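見学記：Brustelの布物作業データ収録現場

6月、衣類の折り畳み自動化を進めるBrustelの作業場を見学した。案内は収録工程を担当するNerea Iglesias氏。対象工程は、Tシャツを広げる、端を揃える、折る、の範囲に限られる。ロボット側の学習には、人が手持ちグリッパで行った作業の記録を用いる。

作業台は置かず、ベッドの掛け布団の上で布を扱う。硬い天板に比べて下地が沈むため、指先を布の下に入れる角度が安定しにくいという。Iglesias氏は、家庭や宿泊施設への展開を考えると平らな台だけでは条件が足りないと説明した。

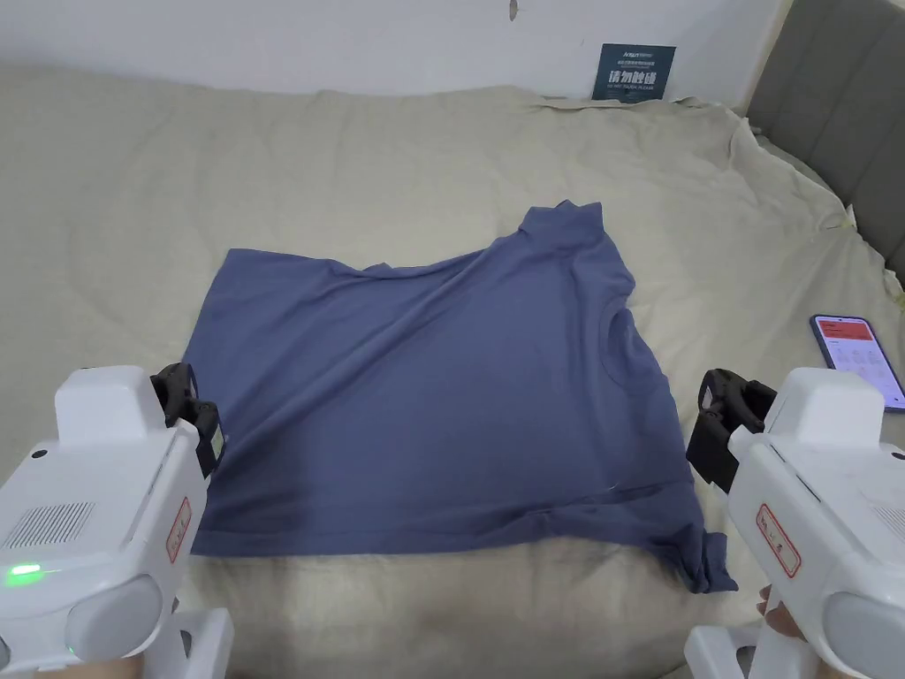 収録は両手に一台ずつ持つ方式である。操作者は素手で布に触れず、皺の修正も爪の開閉だけで行う。以前リネン工場Hunderoで畳み作業に就いていたLjubica Kos氏によれば、最初に捨てたのは手のひらで撫でて伸ばす癖だった。現在は端をつまみ、張力をかけて置き直す手順に統一している。 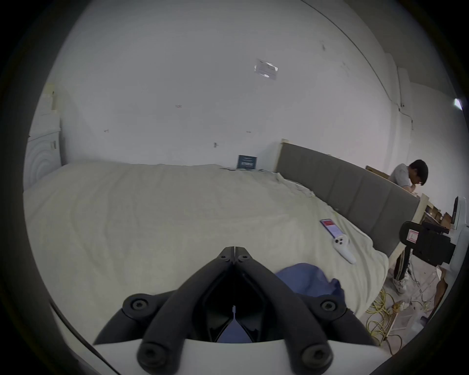
閉じた状態のグリッパの爪。右奥に紺色の布とスマートフォン。

1件の収録は開始姿勢から終了姿勢までを一区切りとし、途中で布を落とした場合も削除しない。見学時点の蓄積は3168件、うち171件が再確認待ちであった。判定はDragica Leka氏が行い、失敗の種類ごとに符号を付ける。 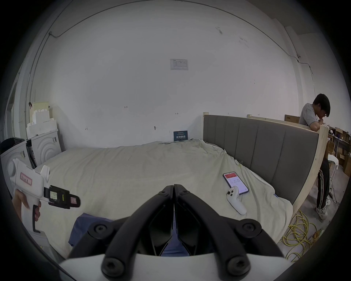 職務の変化についても聞いた。Hunderoでは一人が1時間に処理する枚数で評価されていたが、当所では手順の再現性が基準となる。Kos氏は肩の負担は減ったものの、グリッパの重量が手首にかかる点を課題に挙げた。このため連続作業には上限を設け、操作と判定を交代制にしている。折り方の指示書は現場側が改訂し、技術側のOgnjen Kneževič氏が記録形式との整合を確認する。
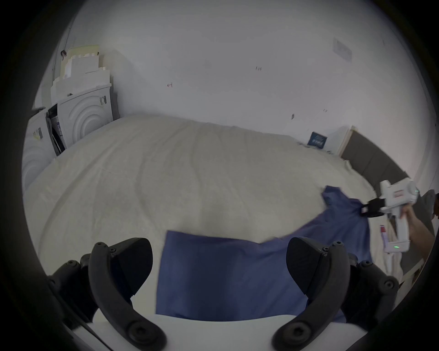
両手での保持では、左右の爪の間で布がねじれた場合の復帰手順がまだ一つに定まっていない。片側を離して置き直す案と、保持したまま戻す案を比較中とのことだった。次期の収録目標は800件で、内訳は未定。配置転換後の賃金区分は質問したが、回答は得られなかった。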